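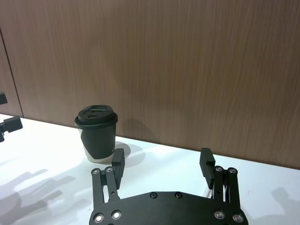 3.2 Material und Aufbau

Untersucht wurden Einwegbecher für Heißgetränke mit Kunststoffdeckel, kleine Größe, Bezug über Bumow. Insgesamt 76 Becher aus einer Charge, davon 14 vorab aussortiert (Rand verzogen, Deckel rastet nicht ein). Vorarbeiten dazu aus dem Januar, siehe Derkach und Sobczak, interner Bericht. Alle Becher ungefüllt, Deckel von Hand aufgedrückt, immer dieselbe Person (T. Sobczak). Arbeitsfläche: weiße Tischplatte, vor Gebrauch abgewischt.
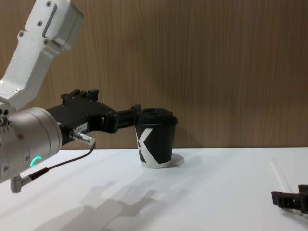 Abb. 4: Schwarzer Becher mit Deckel, aufrecht auf der Tischplatte, im Greifer gehalten.

Zur Terminologie: „Deckelrand“ meint im Folgenden nur den erhöhten Rand, nicht die Trinköffnung. In der Literatur geht das leider durcheinander. Die Trinköffnung wird seperat behandelt (3.4).

3.3 Trinkhalm

Halme gerade, weiß, ohne Knick. Lieferant Sadowski. Zwei Durchmesser, hier nur der kleinere ausgewertet. Kriterium für „eingeführt“: Halm steht ohne Halten im Deckel, Neigung egal.
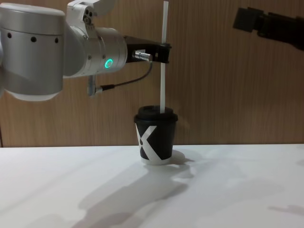
Neigung wurde trotzdem notiert, Auswertung steht noch aus. Von den verbliebenen Bechern gingen 41 in die Reihe mit Halm, der Rest in die Reihe ohne. Bei 7 Bechern saß der Deckel nach dem Einführen nicht mehr bündig, diese Fälle sind in Tab. 2 gesondert geführt. Ein Zusammenhang mit der Deckelcharge ist denkbar, aber die Fallzahl ist zu klein um das zu belegen.

3.4 Griffhöhe

Griffhöhe zweistufig: Mitte der Wand oder knapp unter dem Deckel. Oben ist die Wand durch die Mundrolle steifer, unten gibt der Mantel eher nach. Bedruckung spielte für die Auswahl keine Rolle. 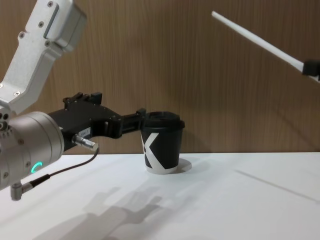
Abb. 5: Griff am oberen Becherrand unterhalb des Deckels. Auf der Becherwand ein großes weißes „X“.

Verformung nach dem Lösen per Schieblehre gemessen, an zwei Stellen, quer und längs zur Naht. Die Werte quer zur Naht streuen deutlich stärker, vgl. Tab. 3. Für Becher vom Typ Avari liegen noch keine Vergleichsdaten vor, die Messungen dazu laufen.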